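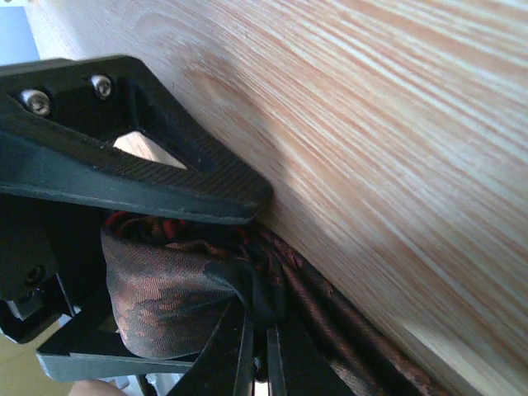
Bows and knots in slippery cloth
Speaker notes, Monday evening, Wester branch sewing circle
(my copy, don't hand out, handout is separate)

START 7:00 sharp, room has to be locked up by 9

Hello, thanks to Hường Vi for asking me back. Who sewed along last time? Hands. Who finished? Fewer hands, fine.

Tonight: satin. Only satin. Bows first, then scarf ties, then edges if we get there. We never get to edges. Try.

Why satin is a pain
- long floats on the face, that's the shine, also why it slides
- slides on the table, slides on itself, slides off your lap
- every pin shows. Every. Pin. Keep them inside the seam allowance or use clips
- polyester satin springs back, silk goes limp, acetate creases if you look at it
- pass the sample pieces round NOW, not later, last time I forgot and they went round during the tea

Dark prints vs plain
Go for a dark print if you're new. Brown-black ground with copper and rust swirls, that kind of thing. Hides a wobbly stitch, hides the crease where you squeezed it wrong and had to redo it. Plain ivory hides nothing. Thảo did hers in ivory first time out and it was beautiful and I was annoyed.

Small bits of bright color in the print, a red fleck say, think about where they land. Near the top of a fold they get noticed. In the pinch they vanish. So fold, look, shift it half an inch, look again. Costs you a minute.

The pinch
(slow down here, I rush this every time)
- lay the piece flat, face down, long side toward you
- fold the ends in to the middle, overlap them a bit
- concertina the middle with your fingers, small pleats, don't just grab it
- hold with one hand. This is where you need a third hand. Clip
- wrap thread, pull tighter than feels polite
- THEN the band over the top

DEMO, under the lamp. Move the lamp closer first. Ask Orest to do the lamp.

Band
Black over a patterned loop works nearly always. Breaks up the print, gives you somewhere for the eye to stop. Matching band also ok, more formal, a bit flat I think but Chiến disagrees and he's allowed to.
Width: narrow for a stiff satin, wider for a soft one. Cut it on the grain. Bias band stretches, then your pinch comes loose by lunchtime.
Join at the back. Three or four hand stitches, catch the pleats as well as the band or the whole thing spins.

Loops
People iron the loops. Please stop ironing the loops. A loose rounded one catches the light across the curve, pressed flat it looks like a folded envelope. If it sags put a strip of tulle inside, or organza, whatever's in the scrap bag. Not wadding, it goes lumpy.
Two loops don't have to match. Question always comes up, matching looks shop-bought, slightly off looks tied by hand. Depends who it's for.

Tails
- long flat tail hanging down off one side, my favorite, needs weight so cut it generous
- two short tails, neat, good for hair
- no tails, good for kids, they chew them

Cut tails last!! Tie it, hang it up, stand back, then cut. You can't add satin back on.

Reading bit (short, they get restless)
1866 pattern sheet from Hưng Đàm's box, he's letting me bring the copy, not the real one. Point at the sash drawing on the left. Same pinch, same band. They had it worked out. Don't get stuck on the buttons, different talk.

TEA 7:50
samples back in the bag please, 21 went out, 21 come home

After tea: edges
Okay so satin frays. Cut it and it starts. You've got choices
1 leave it. A frayed edge in a rust color on a dark cloth can look good, deliberate, especially on one long tail. Pull the loose threads out parallel till you get an even fringe then stop. Run a tiny line of clear glue along where you want it to stop.
2 rolled hem. Pretty. Slow. Fingers need to be dry. Use the Nandar foot if your machine takes it, hand is better on silk
3 pinking shears. Fine for the inside, looks like a sample book on the outside
4 heat. Polyester only, candle or hot knife, quick pass. Test on scrap. Dark satin goes shiny-hard at the edge and you can't undo it. NOT silk NOT acetate. say this twice
5 double the fabric, sew a tube, turn it. No edge at all. Uses twice as much cloth and turning a satin tube is a whole evening

Show of hands, which one would you use. (It's always 2 and then they all go home and do 1.)

Surfaces, quick word
Bare wood table: lovely to look at, satin slides right off it. Check for rough spots too, one snag pulls a float right across the piece and there's your evening gone. Old flannel sheet underneath sorts both. Cork mat ok. Run your palm over the table before you unroll anyting.

Thread + needles
- fresh needle, microtex 60 or 70, new one per project, yes really
- fine poly thread, or silk if you're fancy
- tissue paper under the seam if it's eating the fabric
- Đoàn thread no. 573 is the near-black brown I use with the copper prints, people will ask, write it on the board. Ulov does one close to it but redder

Looking after them
Don't store bows in a stack. Hang from a clip or lie in a shallow box, tissue in the loops. Steam from a distance, hand inside the loop, mind your hand. Creased tail: press from the back, cool iron, cloth between. Wash? try not to.

QUESTIONS, likely ones
- can I use a tie / old scarf: yes, unpick it first, press, see what you have
- glue gun for the band: it'll show through as a dark lump. Stitch
- how do I get it on a hat: next session, December one, Thảo is doing it
- where do I buy: list is on the back of the handout, ask Hường for spare copies

If short on time skip the pattern sheet and option 5.
If long on time everybody makes one, scrap bag is under the front table, clips in the tin.

Closing: chairs, irons off at the wall, pins off the floor. Magnet is in my bag, side pocket. Thank Orest for the lamp. Sign-up sheet for the hat session by the door.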